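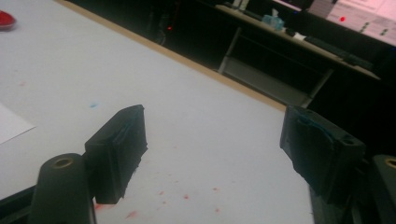
The two fingers of the Fliltia hand-held gripper, open over the work table.

Review: Fliltia hand-held gripper, after one season of collecting

By Czesław Urbańczyk
August

Filed under: Robot learning / Equipment reviews

Print this article | E-mail this article

We bought this gripper for one purpose, to record demonstrations by hand and train a policy from them without putting an arm on the table. I have now 2,883 demonstrations recorded with it, so I think I can give a fair opinion.

The handling is good. The fingers are square blocks and they close parallel, which the policy likes. Threaded brass inserts sit in the tops of the black posts, and I was glad to find them, as plastic threads did not survive long on our previous tool, the Carna. The trigger is a little stiff. After 30 minutes my thumb asks for a pause, and the demonstrations become slower. I advise to change the person at this moment, otherwise the model learns your tiredness also.

The camera sees both fingers the whole time. This is useful for training, but the fingers are black and in a dim room they lose their details. With a white table top the outline stays clear. I tried the same task on a dark mat and the success rate of the policy fell from 63 trials in the test set passed to a number I prefer to repeat before I publish it.

Cleaning is the weak point. Whatever gets on the inner face of a finger stays there, and if you collect with a marked finger and test with a clean one, the policy can hesitate before it closes. We now keep 3 pairs and change them between tasks — replacement fingers from Wieczorek fit well.

The export software, Bundemo, does its work but the manual is short. The time stamps of the camera and of the finger width must be aligned by you.

I would buy it again, with a second trigger spring in the same order.

Print this article | E-mail this article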